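Painting the back room, and what I learned about white

August 7, 2025

I finished the back room last week. It took a good deal longer than I planned and I want to write it down while I still remember the order of things, mostly for my own use when I get to the hallway.

The house was built by the previous owner's father and the back room was an addition. It has plaster on the old exterior side and drywall on the other walls, and the two take paint differently. When we moved in, 12 years ago, it was a mustard colour. I put one coat of cheap white over the mustard that first winter and told myself it was a primer coat. It stayed that way until this January, when a strip near the window started to lift and I could get a fingernail under it.

I pulled on the loose strip and it kept coming. By the time I stopped I had a patch of bare mustard as tall as I am. The old paint was oil-based, and I had put latex straight over it with no sanding and no primer. The latex never got a grip on it. My neighbour came over, looked at it, and said it was the same in his place.

Prep

Everything I read said prep is most of the job and I can confirm that. I scraped what would come off by hand, then sanded the edges so you couldn't feel the step between old paint and bare wall. I used a mask and kept the door closed with an old towel along the bottom. Dust got into the linen closet anyway.

If your house is old enough, test for lead before you sand anything. I bought a kit and the result was negative, but I had already scraped a fair bit by then, which was stupid.

After sanding I washed the walls with warm water and a degreaser, rinsed them, and left them overnight. Then filler. I used Platik, which comes in a tub and is pink when wet. It shrinks more than the tub says. Any hole deeper than a screw hole needed a second pass, and the long crack above the door needed tape. I tried the crack without tape first and it was back inside a week.
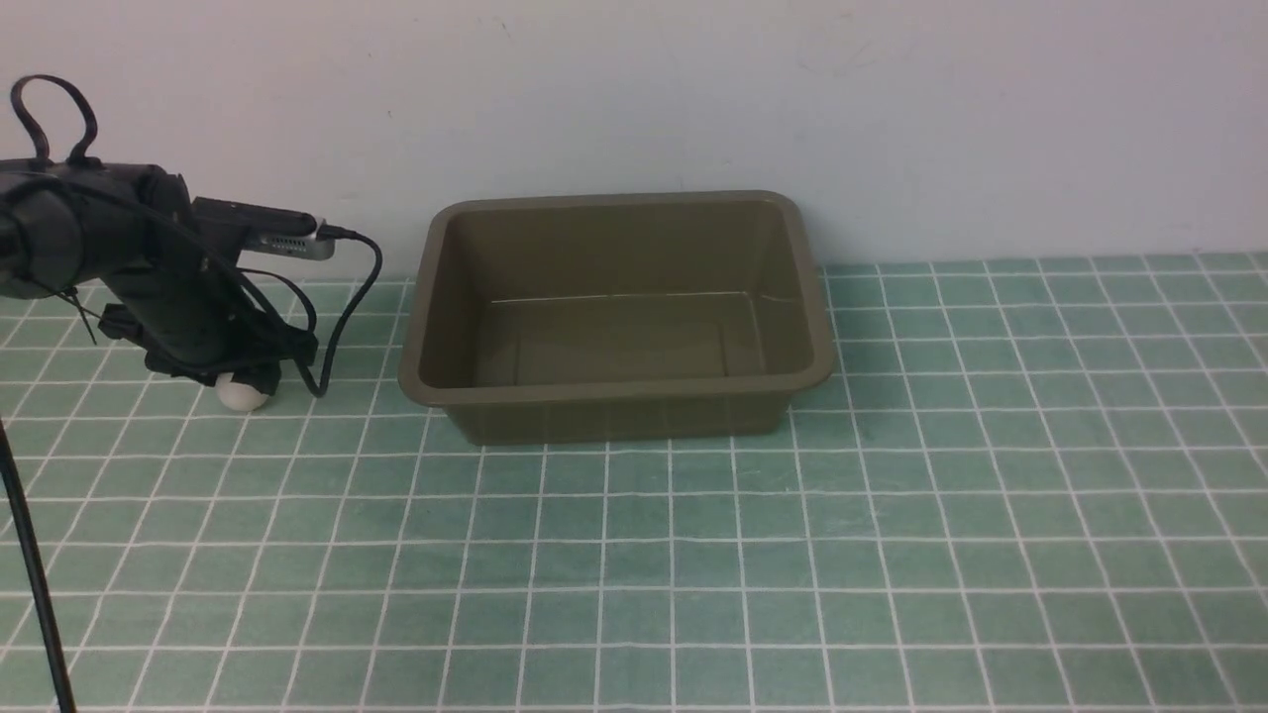
Choosing the colour was the part I expected to be easy. I wanted white, and I assumed white was white. The paint counter at Kılıçarslan on the main street in Desby has a rack of whites taller than the rack for every other colour put together, and held side by side some of them are pink and some are green. I took home a handful of chips and taped them up, moved them around, and looked at them morning and evening. The one I settled on is the pale white you see on the wall there, with nothing else added to it. My wife thinks it is the same as the one I put on 12 years ago. It isn't, but I can't prove it, as I threw out that can.

Chips are too small to judge from. Buy the sample pot and paint a big piece of card, then move the card from wall to wall. What looked clean beside the window looked like weak tea in the corner behind the door. I went through this with the first three candidates before I gave up on anything with a warm base.

Primer and paint

The primer was Prellex, the bonding kind, at $69 a can. That seemed like a lot and I nearly bought the cheaper one. The man at the counter, İlker Karaca, asked me what was under the old paint, and when I said oil he put the cheap can back on the shelf himself. He was right. I did a test patch, left it a full day, and pressed tape on it and ripped it off. The primer stayed put.

I did 2 coats of primer on the plaster wall and one on the drywall. The plaster drank the first coat. You could see every stroke of the roller in it once it dried, and I lay awake thinking I had wrecked the wall, but the second coat evened it out.

The paint went on with a roller on a pole, working from the top corner away from the window. Some things I would do again:

Box the cans, meaning pour them all into one big pail and stir. Two cans of the same colour from the same shelf can be slightly off from one another.

Cut in one wall, then roll that wall right away, then move on to the next. I cut in the whole room on the first day and the bands around the edges showed afterwards.

Take the tape off before the paint is fully hard.

I used eggshell. Flat would have hidden the plaster better, but the room gets used and flat marks if you look at it sideways. The trim is semi-gloss in the same white. 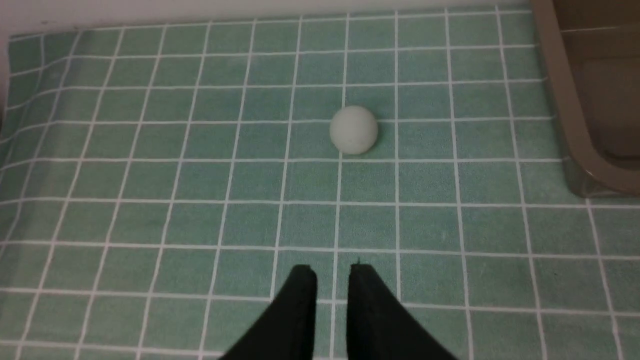 White ball on the green cloth

I kept track of my hours in a notebook. The total was 44, and that doesn't include trips to the store or standing in the doorway with a cup of tea. More than half of it was scraping, sanding and filling. The actual rolling was two afternoons. A friend got a quote for a room of similar size and I thought it was outrageous at the time. I don't anymore.

The ceiling was the worst of it. I did it first, as you are supposed to, and had a sore neck for days. I also missed a strip along the far side and only noticed once the walls were done, so I had to go back with a small brush and a piece of cardboard held against the wall. There is one spot where the cardboard slipped. I know where it is and I am not going to say. 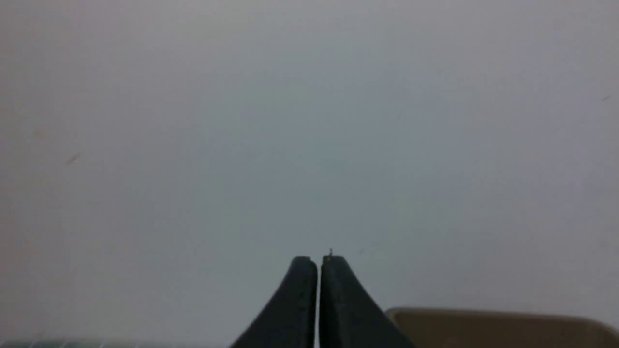 Living with it

The room is brighter, as you would expect. What I did not expect is how much the white changes over the day. In the morning it has some blue in it. By supper it goes grey, a soft grey that I like more than the morning version. With the lamp on it looks close to cream. I had read about this and thought people were exaggerating.

It also picks up colour from whatever is near it. We had a red armchair against the short wall and there was a pink blush on the paint behind it. I moved the chair across the room and the blush went with it. So if you are picking a white, put your big furniture back before you decide, or at least have the sample card standing behind it.

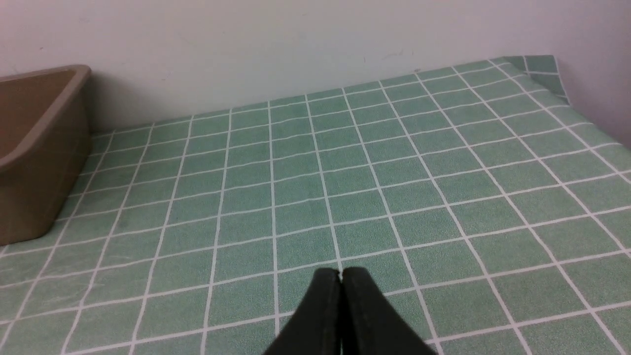 The other thing is scuffs. Eggshell wipes down fairly well with a damp cloth and a little dish soap, but you have to wait until the paint has cured, and that takes weeks even though it feels dry the same evening. I wiped a mark by the light switch too early and now there is a shiny patch. I will touch it up when I do the hallway.

I have enough paint left for touch-ups. I poured it into a glass jar, right to the top to keep the air out, and wrote the name, the sheen and the room on the lid. The jar is in the basement on the shelf beside the furnace filters. The rest of the primer is still in its can and should do the first stretch of hallway, where I already know there is oil paint, having checked this time with a rag and some rubbing alcohol. None of the paint came off on the rag.

The hallway has seven doors. I will probably start in the fall.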